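April 2023
by the one who keeps the logs

Third evening on the planner. I told myself I would write down what I think before the numbers come in, so I can't pretend later that I knew all along.

What I think is that Broma is a decent piece of software being asked to do a job it was never built for. It takes a list of object poses, picks an order, and hands each pick to the controller. Fine. The trouble is that the poses come from Urside's perception module, and the perception module is sure of everything. Today it gave a 0.97 to a pose that was upside down. What is a confidence score for if it never goes down?

I spent the morning on that. There are 200 logged picks from the December set, and I replayed all of them through the new build with the planner switched off, just to see what perception was handing over. In 19 of them the pose jumped between one update and the next while the object sat still. Nothing downstream notices. The planner takes whichever pose arrives last, commits, and the fingers close where the thing isn't. Then the log says "grasp failed" and everybody goes and tunes the grasp.

The release notes say the jumps are fixed by "temporal smoothing." I turned the smoothing on. The jumps became slides. I suppose a slide looks nicer on a plot.

Lunch at the desk. Read the Huỳnh write-up again, the one we all pass around. The method is clever and I have no quarrel with it. My quarrel is with the table on the last page, which reports success over 400 trials and never says what counted as a success. Lifted? Lifted and kept? Put down where it was supposed to go? Those are three different papers. I wrote this in the margin last year too, in the same pen by the look of it.

In the afternoon I tried to be fair. I took the part of Broma I trust least, the bit that chooses the width of the fingers before closing, and went looking for cases where it does well. Foam is one. Foam forgives you. Plain sides, nothing to snag, and if the opening is a little wide or a little late it hardly matters. Plush is another story, at least in the width estimate, where the same toy came out at two sizes depending on which side was showing. The planner has no idea that soft things have no proper edge. It wants one number, it gets one number, and it goes ahead.

So I worry about what we are learning. If the demonstrations lean toward the easy shapes the curve will go up, and the curve going up is what gets shown at Oncombe.

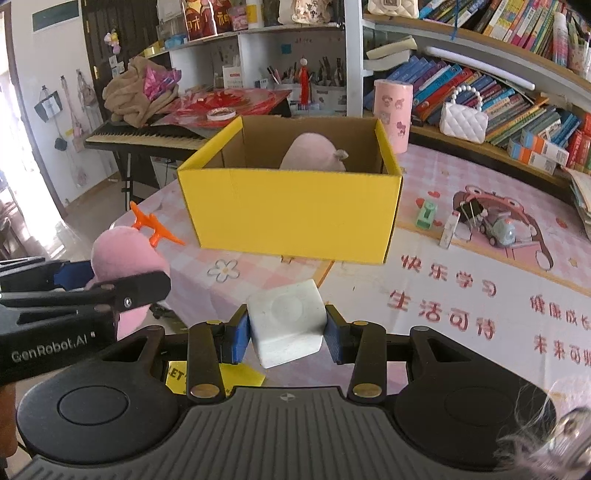 I would like to see the results split by object, with the soft ones on their own line, before anybody says the word "general" again. I have asked for this twice. The second time I was told the dashboard doesn't support it, so tonight I wrote the script myself — forty lines, most of them fighting with time stamps. The controller writes its times in one clock and perception in another, and the merge tool quietly drops any row it can't match. It had been dropping over 200 rows a run. No warning, no count, just a shorter file.

That one made me angry for a good half hour. Every average we have reported since December came out of the shorter file. Maybe it changes nothing. I don't know yet, and neither does anyone who says it changes nothing.

Changed the merge to fail loudly. Broke two of the nightly jobs by doing so and left a note. Will hear about it in the morning.

For tomorrow: rerun with the smoothing off, same seed. Check whether the confidence is computed before or after the filter (I bet after). Stop using the word "robust" in my own commit messages. Buy coffee.

Comments (3)

Same clock problem at our place. We stamped everything on arrival for a while and that was worse, because the network delay went straight into the poses. Now one machine hands out the time.

You're a bit hard on the smoothing. It helps a lot for slow moving objects. For things sitting on a table I agree it mostly hides the problem.

Did the confidence turn out to be computed after the filter? I have the older build and can't find it in the code at all.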